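Maple board going dull and fuzzy after washing - what finish should I use?

Posted in: Home & Kitchen > Wood Care

Milagros Campos
I picked up a big maple board at the Grellport flea market and I love it, but every time I wash it the surface goes rough and a bit gray. It's 12 inches deep and made of long planks glued edge to edge. We use it for bread, and my kids take it over for play the rest of the time, so whatever goes on it has to be safe. Oil? Wax? Leave it alone?

Temitope Abubakar
Oh, you are in for a treat, maple comes up beautifully! The fuzz is just raised grain. Wipe the whole board with a damp cloth, let it dry overnight, then sand lightly with 220 grit, going with the planks. Do that 2 times and it will stay smooth after washing.

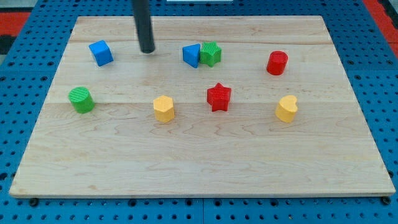

Then flood it with food-grade mineral oil, wait 40 minutes and wipe off the extra. Do both faces and the edges too, or it can cup on you. I like to finish with a mineral oil and beeswax paste, buffed in with an old T-shirt. Swirly grain really wakes up under oil - it's my favorite part of the whole job. Skip olive oil, it goes sticky and smells.

Chibuzor Akande
just oil it. mine is 11 years old and I do it whenever it looks dry

Adesuwa Yusuf
Agree with Temitope on the oil. Look at the glue lines first, though. If you can catch a fingernail in a seam, get that reglued before you oil, as glue won't grip oily wood. And no dishwasher, ever!

Comments

Milagros Campos: Seams are tight, hooray. Sanding tonight!

Isah: Does walnut oil work?

Temitope Abubakar: It does, and it dries harder, but I'd avoid it if anyone in the house has a nut allergy.

Tags: maple, cutting boards, mineral oil, sanding

Contact us | © Lokel Community Help | Back to top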